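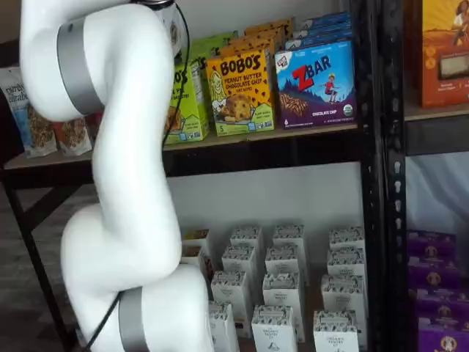

Shelf picking in the shared shop, cable keeps snagging at the elbow

gsimoes_builds
Posted 9/14/21

Hi all, long time reader, finally have something worth asking about. A few of us at the Wokcombe workshop have been putting together a shelf picker since January. White arm, secondhand, and we stock a black slotted rack with regular groceries so it has something real to practice on. Granola bags, Bobo's boxes, Z Bars, and a whole crowd of little white cartons on the lower shelf.

My problem is the cable. It runs down the outside of the arm and loops near the base, and every time we reach for the lower shelf and then come back up, the loop wants to grab the front rail. I've slowed everything to 190 mm a second, which helps a bit, but it's painful to watch. Leonor wants to pull the whole cable off and reroute it. I'd like to keep it where it is and just tame the loop. Who's right?

kema_belmiro
Leonor's right, sorry! An outside cable is fine on a bench, but you're reaching into a shelf. You've got an upright on one side and a rail in front, so anything that hangs will find one of them sooner or later.

Can you move the base back at all? How far is it from the rack?

gsimoes_builds
278 mm from the base plate to the front rail. I can't go much further back or we lose the back row of cartons, and the back row is the part I care about.

uliana.s
I'm going to disagree with Belmiro. I had nearly the same setup in my garage and never rerouted a thing. Velcro straps, one above each joint, snug but with enough slack that the joint can turn all the way. Then take up the loop at the bottom so it sits behind the arm and not beside it. Took me an evening, and most of that was hunting for the velcro.

Don't use zip ties. I did that first and chewed through a jacket in 2 weeks.

kema_belmiro
Velcro creeps. You'll be back here in a month with the same question.

uliana.s
Mine's been on for 19 months, Belmiro.

kema_belmiro
OK fine, that's pretty good. I still say do it once and do it properly. And Graça, before you touch the cable, look at your path. Are you going straight from upper shelf to lower shelf? If so, back the arm out first, drop down, then go in again. Half the snags I see are somebody saving a second on the move.

pzuniga
Seconding the path thing. We had a Loureiro rack with the same kind of slotted posts and the wrist clipped the post constantly until I added a waypoint out in front.

Different question, how are you doing with the bags? Boxes are easy, they stand there and behave. Granola slumps over and the camera gets a different shape every time. I ended up teaching ours to grab the top seam and it's still hit or miss.

gsimoes_builds
Badly :) Boxes are good, bags are maybe a coin toss. I haven't tried going for the seam, so thank you, that goes on the list.

And Belmiro, yes, I was going straight from shelf to shelf. Added a waypoint tonight and got through the whole lower shelf without a snag – still slow, but I'll take it. Ordering velcro from Grundbridge as well. Leonor says she gives it a week and then she's getting the screwdrivers out.

uliana.s
Get the wide kind!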